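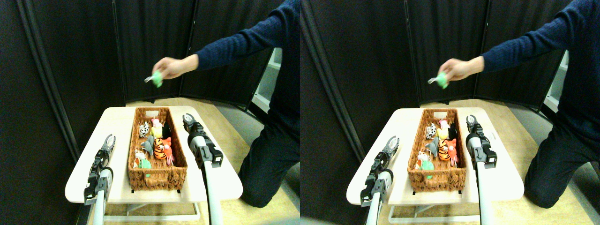

Toy sorting service to start in September, parents unconvinced

A toy sorting and lending service called Skotumard plans to open for bookings in September, promising family playrooms that stay tidy with nothing more than small baskets and a change of contents now and then.

The firm says each household will get 3 woven baskets of small stuffed animals – elephants, tigers, cows and the like – to be swapped for a new set every 4 weeks. Founder Macarena Cáceres told parents at an open evening that children play longer when they have fewer toys in front of them. She did not say where that finding came from, and a handout promised at the door was not available by the end of the night.

"A basket is a basket," said Octavio Sepúlveda, a father of two who came to hear the pitch. "My kids can empty one in less time than it takes me to find the lid. I didn't hear who picks them all up again."

Prices have not been announced. Cáceres would say only that the monthly fee would be "less than a family spends on toys now," a figure that presumably differs a good deal from one family to the next.

Cleaning was the other sore point. The company said returned plush toys will be washed and checked for loose tags and seams before they go out again, but it has not named a laundry or said how long a basket will be out of use. Rocío Sosa, who ran a toy library for more than 7 years, said washing was the part that wore her down.

"Plush is slow to dry and it never comes back looking the same," Sosa said. "We ended up lending puzzles."

Skotumard said a short trial with local families went well and that most asked to continue. It declined to say how many families took part. A second open evening is planned before bookings begin, and Cáceres said the price list would be ready by then.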